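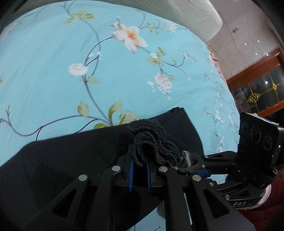 Page 3 of 40

Services > Who We Are > About Stadau

2 min read

Stadau is a small web and search marketing studio, and we've been looking after local businesses for longer than we care to admit – plumbers, florists, a dance school or two. We build the site, write the words and keep an eye on the rankings, and we're always happy to have a good long chat about any of it over a cuppa. Around 85 clients are with us at the moment, and we'd love to get to know your organisation too!

We use cookies. Accept | Manage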